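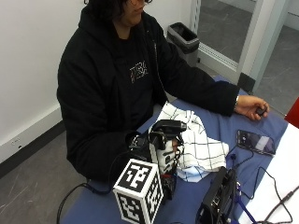 What is vehicle-to-grid charging?

Vehicle-to-grid charging, usually shortened to V2G, is an arrangement in which a parked electric car sends stored energy back to the public supply through a two-way charger.

Overview

An ordinary charging point passes current in one direction only. A V2G unit contains an inverter, either in the wall box or in the car itself, which turns the battery's direct current into alternating current matched to the grid in voltage and frequency. The network operator or an energy supplier sends a request, and the charger responds within limits set by the owner.

Related terms are vehicle-to-home (V2H), where the energy stays within one building, and vehicle-to-load (V2L), where the car powers appliances through a socket. Neither requires permission to export to the grid, although a V2H system must be able to cut itself off from the street supply during a power cut.

Equipment

Two-way chargers are divided by where the conversion takes place. In DC systems the inverter is in the wall unit, and the car needs only a suitable connector and software. In AC systems the inverter is carried on board, so the wall unit is smaller and cheaper, but the car must meet the grid rules of the country in which it is plugged in.

The Harnov wall unit, a DC type, exports at up to 8 kW and has a separate meter for outgoing energy. Its control board keeps a charge floor — a level below which the battery will not be drained — and the owner can raise this before a long journey. The later Kong unit uses the AC method and has no inverter of its own.

Greven scheme

The Greven scheme linked 120 parked cars in the town of Wilevville. Cars were plugged in overnight and made available for export in the early evening, when local demand was highest. Each household agreed to a minimum of 3 hours' connection per day. The combined output was limited to 315 kW by the rating of the local substation, well below the total rating of the chargers. The limit was kept when the scheme was renewed in April.

Battery wear

Each cycle of charge and discharge causes some loss of capacity. The loss depends on temperature, depth of discharge and the level at which the battery is held while idle. Shallow cycles near the middle of the range cause less wear than deep ones. Some makers restrict the total energy that may be exported under warranty — others do not permit export at all.

See also

Smart charging
Home battery storage
Frequency response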